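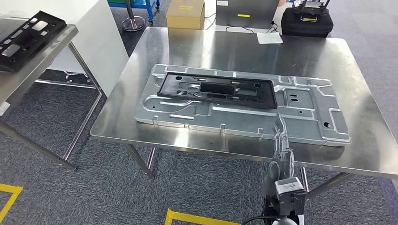

Marta Melnychuk would like the word "learned" taken out of the headline, and it has been. Her view, given to the authors in writing and repeated here with her permission, is that a policy which repeats a grasp on one stamped panel has been shown one stamped panel, and that the rest is hope until somebody changes the part.

Rernisach test of edge-contact method finds a smaller gain than first reported

The Rernisach group today released results from its re-test of Mendonça, a training method meant to help a robot hand find and hold the rim of large, thin parts. The short version is that the method helps, by less than the group's own draft claimed in August, and mostly on metal.

Mendonça trains on first-person recordings of handling work, then adds a correction step that weights the moments when the fingers meet an edge. The parts in the trial were ribbed aluminum panels and black plastic frames, handled on stainless steel tables. Both are awkward for a camera. The metal throws glare, and so does the table under it.

The draft was based on 300 recorded attempts. For the re-test the group collected 3000, held back 2000 of them from training, and had the scoring done by people who did not know which version of the policy they were watching. Under those conditions the method cut missed edge contacts on the aluminum panels by 47 per cent against the same policy trained without the correction step. On the plastic frames the difference was too small to separate from noise, and the group is not claiming one.

"The draft number was wrong and I signed it," said Esther Kaijage, lead author. "We had tuned on attempts that were too close to the ones we scored. It's an old mistake and we made it anyway."

Kaijage said the remaining gain held up when the panels were turned on the table, but that the team had not tried bent or dirty parts, different lighting, or a bench at a different height. Nor did the trial measure speed. A hand that touches the right edge slowly may be of little use on a line.

Tarcísio Dantas, who ran the scoring, was blunter about what a contact is worth. "Touching the rim is the start of the job. We scored the touch. Anyone quoting this as a lifting result hasn't read the paper."

Skolto, which supplied the parts, had asked for a statement on readiness for factory use. The group declined to provide one. A comparison with Taletti, an older method that relies on a fixed model of each part, is under way, and early runs suggest Taletti may still be the better choice where the part never changes.

Asked whether the re-test had changed her mind, Melnychuk said it had moved her from doubtful to curious, and that she would want to see the plastic result explained before going further. The authors have no explanation yet. Somtochukwu Adebisi suspects the dark surface hides the moment of contact from the camera, but this has not been tested.

The paper, the scoring sheets and the full set of failed attempts are available on request. Requests for the August draft will be answered with the corrected version attached.

Media contact: Cauã Peixoto, Rernisach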